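Clearing and Cleaning a Glass-Top Patio Table
Posted by Larysa Marchuk, 25 January 2022

These steps are for a glass-top table used outdoors under umbrellas. You need a tray, a trash bag, two microfiber cloths, dish soap and a bucket of warm water.

Step 1. Clear the top
Take off bottles, cups, lids and tape before any water goes on. Screw caps on tight and put each lid back on its own container.
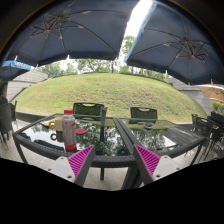

Lift items straight up. Grit under a bottle or cup will scratch glass if the item is dragged. Wrappers and empty packets go in the bag first, while they are still dry.

Step 2. Check overhead
Brush the umbrella canopies before washing the table. Dust and leaf bits collect along the ribs and drop when the canopy is closed. Work from the hub outward with a soft, dry brush.
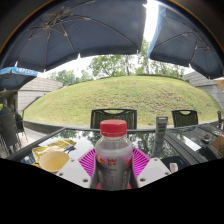
Should the umbrellas be closed for this?
Leave them open for brushing, then close them before you wash the glass. Wait 3 minutes for loose dust to settle.

Step 3. Wash the glass
Mix one teaspoon of dish soap into the bucket. Wipe in straight, overlapping passes from the far side toward you. Go over the edge where glass meets rim a second time with a folded corner of the cloth. 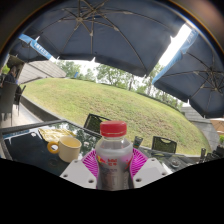

Can I use vinegar on the glass?
Diluted white vinegar is fine for hard water spots, one part to three parts water. Keep it off metal frames and rinse afterward.

Step 4. Dry and reset
Dry with the second cloth right away. Look across the surface at a low angle to find streaks. Sort the items on the tray and wipe the base of each one.

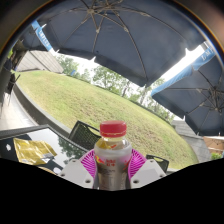
Drinks that have been open all afternoon should be poured out. Return the rest to the table once the rim is dry to the touch. A table in daily use needs the full wash every 13 days from May on, with a dry wipe in between.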